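The Wison House (family movie) — worth taking kids to?

marnie_k
Has anyone here taken younger kids to The Wison House yet? Mine are six and nine. The trailer looked gentle enough but I read one comment that said the flood part goes on a long time. We'd be going to the 4:30 show at Wemcombe, so no late night involved. Also is it true that it runs 138 minutes? That seems long for a movie about a girl and a goose.

pagefiveplease
It is 138 minutes, yes. The first half hour is slow. My nine year old was fine, my five year old asked to leave twice and then cried when the goose was taken to the farm. I would wait for it to stream.

Toller
Disagree. Took a seven year old and she sat through the whole thing. The flood is maybe five minutes and you see the dad is safe before it even starts. The book is much scarier.

marnie_k
Thanks both. We haven't read the book. Is it by the same person who wrote the screenplay?

Toller
Griet Timmermans wrote both. She also does the voice of the aunt on the phone, which I only found out from the credits.

oldreel
I went to the preview at Larkcombe in July with the Q&A afterward. Timmermans was there and so was Aniela Wysocka, who directed. Wysocka said the first script had no goose in the last act at all and the studio asked for it back. I think the first version would have been better. The ending as it stands is two endings stuck together.

Posting these as well.
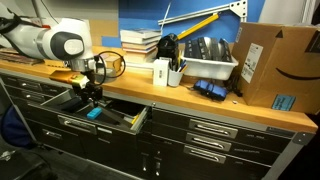
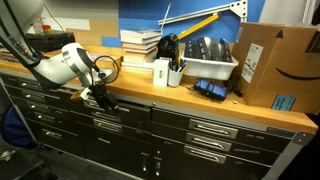
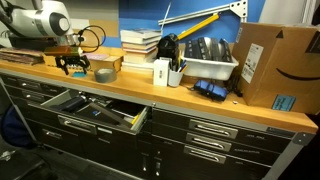 On the Q&A, it lasted 90 minutes and most of it was about the score. Urbańczyk recorded it with a small string group and then they replaced half of it late on. Wysocka was pretty open about that. She said she still prefers the early recording of the river theme, and that it will be on the soundtrack release.

pagefiveplease
I don't agree about the ending. Without the goose, the girl just goes back to school and that's it. What would kids get out of that?

oldreel
That's how the book ends, and kids have been reading it for years. She goes back to school and she looks at the river from the bus. I don't think it needed more.

Toller
With pagefiveplease on this one. The book has a whole chapter from the goose's side before the bus. You can't do that on screen, so they had to put it somewhere.

oldreel
You could do it on screen. They chose a chase.

hetty.b
Can I ask about the subtitles? My son is hard of hearing and the Wemcombe listings don't say which shows are captioned.

marnie_k
I called them this morning about tickets and asked. The 11:15 is captioned, the 4:30 isn't. They said to call again the day before because it can change.

hetty.b
Thank you, that saves me a trip.

Toller
Has anyone seen how it's doing? I saw 1,581 ratings on the site I use and the average was lower than I expected.

pagefiveplease
Ratings for family movies are always low the first week. Adults go expecting something else. I gave it three out of five and I mostly liked it.

oldreel
Three is about right. The acting is better than the script. The girl is very good in the kitchen argument, and Wysocka lets that run without music, which I wish she had done more often.

marnie_k
Update — we went. The six year old hid her face for part of the flood but wanted to know right after if we could get the book. The nine year old said the chase was the best part, sorry oldreel. I thought it was twenty minutes too long and the goose was great. We had snacks before so nobody had to get up.

oldreel
Fair enough. Get the older edition of the book if you can find it, the new one with the movie cover drops the maps.

Toller
It doesn't drop them, they're at the back now.

oldreel
Mine has one map at the back. There were four.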